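Fako 作業場ギャラリー 冬号:両腕ロボットと「迷ったところだけ教える」研究

こんにちは、Drellirierのロボット学習班で操作係兼データ係をしている者です。9月に載せた前回のギャラリーが思ったより読まれたみたいなので、調子に乗って冬号を作りました。

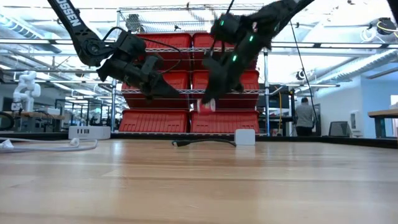 今回はFakoの話をたっぷり書きます。Fakoというのは、うちの班で進めている模倣学習の手法の名前です。名前の由来はよく聞かれるんですけど、会議の議事録の打ち間違いがそのまま残っただけなので、深い意味を期待して聞いてくださった方にはいつも申し訳ない気持ちになります。

普段この欄は写真に一行か二行つけて終わりなんですが、前回「もっと中身が知りたい」という感想をいくつかもらったので、冬号は文章多めです。論文はまだ書いている途中だから、細かい数式は出てきません。お茶でも飲みながらどうぞ!

そもそも何をやっているのか

小さい物を片手でつまんで、持ち上げて、決めた場所に置く。あるいは、もう片方の手に渡す。やりたいことはそれだけなんです。人間なら電話しながらでもできるやつですね。

でも、これをロボットに覚えてもらおうとすると、途端に難しくなります。置いてある位置が指一本ぶんずれる、向きが少し回っている、照明の映り込みが違う。そのたびに腕の動きがふらっと怪しくなって、つまむ直前で止まったり、何もないところを自信満々に挟んだりします。あの「スカッ」という空振り、見ている側はけっこう心にきます。

それで普通は、人が操縦してお手本をたくさん録ります。たくさん録れば録るほど上手になる、はずです。うちもそうしました。4種類の課題を合わせて、お手本が808本。私もかなりの割合を操縦していて、夢の中でも何かをつまんでいました(本当です。枕カバーでした)。

808本録ってわかったこと

正直なところ、途中から同じような動きばかり集まっていたんですよね。

操縦に慣れてくると、人間もだんだん自動運転みたいになるんです。きれいに近づいて、きれいに挟んで、きれいに置く。見ていて気持ちのいいお手本ができます。ところが、ロボットが知りたいのは、近づき方がちょっとずれたときにどう立て直すかのほうで、上手な人のお手本にはそこがほとんど入っていません。失敗しかけた記録は、録っている本人が恥ずかしがって消しちゃうし。私も消していました、すみません。

データを見返していて班のみんなで「あ、これか」となったのが9月の終わりごろです。その日の昼ごはんはみんな口数が少なかったです。あんなに録ったのに、という気持ちと、原因が見えてうれしい気持ちが半々くらいで。

Fakoのやり方、ざっくり

ざっくり言うと、ロボットに先にやらせて、迷ったところだけ人が教える、という順番にしました。

まず808本で学習した方策をそのまま走らせます。方策のほうには、次の動きの候補をいくつか同時に出させておきます。候補がだいたい揃っていれば、そのまま進んでよし。候補があっちこっちに割れたら、それを「迷い」とみなして、腕をゆっくり減速させて、操縦者に音で知らせます。操縦者はそこから引き継いで、立て直すところまで動かして、また返す。保存するのは引き継いだ区間と、その少し手前だけです。

この「少し手前」を入れるのが地味に大事でした。最初は引き継いだ瞬間から保存していたら、学習後の腕が、迷う場所まではやっぱり同じようにふらふら行って、着いた途端に急にしゃきっとするんです。面白かったけど、それじゃ困る。手前を含めるようにしたら、そもそも変な方向へ行きにくくなりました。手前をどれだけ含めるかはまだ手探りで、課題によってちょうどいい長さが違いそうだなと感じています。

再生や切り出しにはAcharyaという内製のツールを使っています。左右の腕の時系列とカメラ映像を並べて見られるもので、迷いの強さが色の帯で出ます。最初は帯の色が赤と緑だったのを、見分けにくいという声があって青と橙に替えました。替えてみたら私も前より見やすくて、早く言えばよかったなと思っています。

結果の話

追加で録ったのは約33本ぶんの引き継ぎ区間です。808本に比べたらほんのちょっと。しかもひとつひとつが短いので、録っている時間だけなら、いつもの収録よりずっと楽でした。

それで学習し直すと、つまむ直前で固まる癖がはっきり減りました。とくに物の向きを変えたときの空振りが減っていて、初めて続けて動かしたときは思わず拍手しました。一方で、手から手へ渡す課題は、思ったほど伸びていません。片方の手が離すタイミングと、もう片方の手が挟むタイミング、この噛み合わせは引き継ぎでもうまく教えきれなかったみたいです。

理由の見当はついています。いまのFakoは腕ごとに迷いを測っているので、左右それぞれは落ち着いているのに、二本の関係としては怪しい、という場面を見逃すんです。人間でいうと、荷物を渡す側も受け取る側も「大丈夫大丈夫」と言いながら落とすやつです。引っ越しのときにやりました。食器の箱でした。

同じ本数のお手本を普通に録り足した場合とも比べています。そちらはほとんど変化なしでした。ただ、普通のお手本を録った人と引き継ぎを担当した人が完全に同じ顔ぶれというわけでもないので、比較としてはもう少しきちんとやり直したいです。論文に載せるのはやり直したあとの結果にします。

操縦していて思うこと

操縦席に座っている時間が長いので、数字に出ない話も書いておきます。

引き継ぎって、想像していたより緊張します。普通の収録は自分のペースで始められるけれど、引き継ぎは向こうから急に振られるので、こっちの手の位置と腕の姿勢が合っていないことが多いんです。初期の版だと、引き継いだ瞬間に腕がぴくっと跳ねました。これが怖い! いまは、こちらの手が腕の姿勢に近づくまで待って、合ったらなめらかに切り替わるようにしてあります。この待ち時間が長いとじれったいし、短いと跳ねるしで、好みの設定は人によってばらばらです。私はせっかちなほうなので短めにしています。

知らせる音も何度か替えました。最初は警告音っぽいブザーだったんですが、一日聞いていると気持ちがすり減ります。次に鳥の声にしたら、今度は外の鳥にも反応してしまう。いまは木琴みたいな音が一回だけ鳴ります。これは評判がいいです。

それから、グリッパーの指先の話。つまむ物が丸いと、挟む高さがほんの少し違うだけで傾きます。学習の問題だと思ってずっとデータを眺めていたら、指先の当て物がすり減っていただけだった日がありました。半日返してほしい。それ以来、朝の点検項目に指先を足しました。データがおかしいと思ったらまず指先を触る、もう癖になっています。

机まわりのこまごま

机の上の配線について質問をもらったので、少しだけ。

ケーブルは、腕の動く範囲に入る前に必ず逃がす、というのが一応の決まりです。一応というのは、実験が続くとだんだん増えてくるからです。机の上に線が一本増えるだけで方策の調子が変わることもあって、カメラから見える範囲の片づけは、研究の手順の一部になりました。逆に、いつも同じ場所に線が写っていると、学習のほうがそれを目印にしてしまう心配もあります。なので収録日ごとに、物の置き場所も背景も、わざと少し変えるようにしています。

部屋の明るさもそうです。机の天板に照明が映り込むと、映像の上では白く光った筋になります。消す方法もいろいろ考えたんですけど、よその部屋に持っていったら映り込みなんていくらでもあるよね、という話になって、あるものはあるまま録ることにしました。このあたりは班の中でも意見が分かれていて、私は「あるまま」派です。

背景に人が通るのも止めていません。最初のころは収録中に人が歩くたび録り直していたんですが、それをやっていたら終わらないんですよ。しかも人が通った記録を混ぜておいたほうが、あとで動かすときに落ち着いています。遠慮して遠回りしてくれる方、どうぞ普通に通ってください。ただ、腕が動いているあいだは、床の線の内側には入らないでくださいね。そこだけは本当にお願いします。

よく届く質問

「置けなかったときはどうなるの?」
止まります。止めます、かな。一定時間進まなければ腕が開始姿勢に戻って、記録には失敗の印がつきます。失敗の記録は、いまは全部残しています。昔の自分に言ってあげたい。

「もっと大きい物もつまめる?」
指の開く幅までなら。やってみたい物のリストは長いんですけど、まずは渡す課題をなんとかしてからです。

「お手本は誰でも録れる?」
練習すればたいてい録れます。むしろ慣れていない人の操縦のほうが、立て直しの動きがたくさん入っていて、データとしてはありがたいこともあります。見学に来た方に少し触ってもらった記録が妙に役に立って、ちょっと悔しかったです。こっちは夢に見るほど練習したのに。

「データは公開するの?」
する方向で準備中です。ただ、映像に人が入っているものがあるので、そこの確認に時間がかかっています。切り出しの形式と説明書きも整えないといけません。説明書き、書くのが苦手なんです……。

これからやること

いちばん先に手をつけるのは、左右をまとめて迷いを測る版です。式自体はもうできていて、計算が少し重いので、減速の判断が間に合うかどうかを見ているところです。間に合わなかったら、渡す場面の近くだけ切り替える案もあります。

もうひとつ、Ascombeのチームと、よその部屋で動かす試験の相談をしています。向こうは机の高さも照明も違うので、うちで覚えた動きがどれくらい持つのか、すごく楽しみだし、少し胃が痛いです。同じ方策を持っていって、引き継ぎだけ向こうの操縦者に録ってもらう予定です。誰が引き継いでも効くなら、手法としてだいぶ胸を張れます。

機材の置き方をどこまで揃えるかは、まだ決まっていません。私は揃えすぎないほうに一票入れています。揃えたら試験の意味が薄くなる気がするので。でも全部ばらばらだと、うまくいかなかったときに何が原因かわからない。このへんの線引きは次の打ち合わせで決まるはずです。

更新メモ

2022年12月23日 冬号を公開しました。渡す課題の説明が長すぎたので短くして、質問欄に「お手本は誰でも録れる?」を足しています。

前回のページでAcharyaの画面の説明に古い色のことを書いたままだったので、そちらも直しました。教えてくださった方、ありがとうございます!

感想や質問は、いつもの連絡フォームからどうぞ。年内の収録はもう終わりで、次は年明けに指先の当て物を新品に替えるところから始めます。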